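4.2 Colour and purity claims for copper bracelets

The second group of products in our sample was copper bracelets sold for sore joints. We collected the listings in May from the online marketplace Evow, with the search words "copper bracelet" and "arthritis". After we removed double entries, 42 sellers remained. Most of them had a short text on the product page and a longer one under the heading "Why copper?", and we read both.

The word "pure" was used by almost all sellers, but they did not mean the same thing by it. Lencho writes "pure copper" and gives no percentage. Drulance gives a percentage for its plain bands, but not for the twisted ones, although both are sold from the same page. We wrote to the sellers who used the word and asked how the purity was measured. We received nine answers. None of them included a laboratory report, and two of the sellers sent us back the text of their own product page.

Claims about colour were also common. Some sellers say that a reddish bracelet is "stronger" than a yellowish one. Others say the opposite, or that the colour only shows the polish. We could not find a source for any of these statements. It is true that alloys with more zinc look more yellow, so colour can tell something about the metal, but it does not follow that it tells something about the effect on the wearer. The listings often mix these two questions, and a buyer who reads quickly will probably mix them as well.
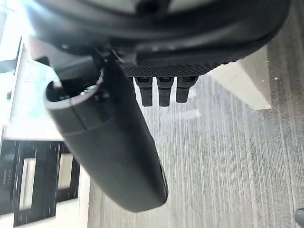

Figure 3. Dark grey housing with a finely perforated panel and three short black prongs.

The green mark on the skin was treated in a very different manner by different sellers. In 33 per cent of the customer reviews that we coded it was mentioned as a complaint. On the seller pages, however, it was often presented as proof that the copper "is working" or that it "enters the body". The mark comes from copper salts which form when the metal meets sweat, and it can be washed off with soap. We coded such statements as health claims even when no illness was named – the reader is clearly invited to think of one.

The coding was done by the first author and by Piyumi Weerakoon, who worked separately and compared their results at the end of each seller. Where they did not agree, the statement was put in the weaker category. This happened mostly with phrases such as "may support comfort", which are difficult to place. One seller, Dukeo, changed its page while we were coding it, and removed the word "relief" from the title but kept it in the description. We used the earlier version.

Prices were recorded but are not analysed in this section. They are discussed together with the magnet bracelets in 4.3.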